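Tape on gripper fingers keeps peeling, what do you use instead?

Posted in: Grippers and end tools
Asked by Sanne Van den Broek, 8/16/26

We have one arm that opens and closes cabinet doors and drawers all day for a hinge and handle test. The gripper is an ordinary two-finger parallel type with printed fingers. They are tall and taper toward the tip, so they can get in behind a handle. Bare plastic slides off a smooth handle, so I have been wrapping the last part of each finger with black tape.

It works fine for a day or two. Then the tape wrinkles, the layers start to creep, and an end comes loose. I usually just put another strip on top.

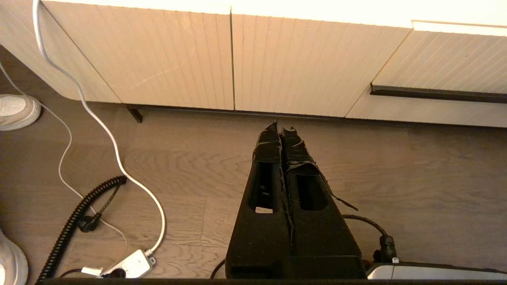

The grip force is set to 40 percent and I would like to leave it there. Going up to 75 stopped the slipping but it left marks on the handle and I could hear the gripper straining.

What I have tried so far:

Cleaning the fingers with alcohol before wrapping. Helped a little.
Electrical tape. Worse, it stretches and goes gummy.
Double-sided tape under the cloth tape. Came off in one piece the same afternoon.

Is there a better covering, or should I print new fingers? The wrist camera looks straight down the fingers, so I can't make the tips much thicker. I also need to keep the gap between them narrow when they are closed.

2 replies

Sombat Kaewmanee

I would stop adding layers. Every new strip goes on top of one that is already moving, so the top one can't hold either. It also changes the width of the finger, and your closed position will be off. Take it all off and start from the plastic.

This is how I do ours:

Power the arm down and unbolt the fingers. Mark left and right on the inside before they come off.
Peel the tape and get the glue off with a citrus cleaner, then wash with dish soap. Let them dry overnight.
Sand the gripping face lightly with 120 grit. Printed layer lines look rough but tape only touches the ridges.
Glue a thin sheet of silicone rubber to the gripping face only. You need a silicone adhesive for this. Super glue will not stick to silicone, I wasted a whole evening on that.
Clamp the fingers face down on a flat surface and leave them for a full day.
Bolt them back on and run the homing routine again so the controller learns the new closed position. People skip this one and then wonder why the gripper faults when it closes on nothing.

If you have to stay with tape for now, don't wrap around the finger in a spiral. Run one strip up the gripping face, over the tip and down the back, and finish the end well below where the handle touches. A loose end on the outer side catches on the next door edge and gets pulled a bit more on every cycle. Cut off anything that hangs – don't press it back down, the glue is full of dust by then.

Your 40 percent sounds right to me. With rubber on the faces you may be able to go lower.

We changed pads 14 weeks ago on the cell at Pedcombe and they are still on. That one runs one shift and handles wooden knobs, so your mileage will be different with doors.

Hermans

Heat shrink. Slide it over the finger, hit it with a heat gun, done. Get the kind with glue inside. Go easy with the heat if the fingers are PLA or they will bend, ask me how I know.

Also check your cables while you have the fingers off. Ours at Pirnley had a lead behind the gripper that rubbed on the finger base every time the wrist turned, and it went through the jacket.

Comment from Sanne Van den Broek

Thanks both. They are PETG. I think heat shrink would bunch up on a taper this steep, so I ordered a sheet of silicone from Nosano and will do it Sombat's way. The arm can be down for a day. I have a spare set of fingers from the same print, so I can glue those first and swap them over when they are ready.

Comment from Sombat Kaewmanee

Good plan. Check the spares are the same length before you glue anything. If the tips don't line up, the rubber will wear on one corner.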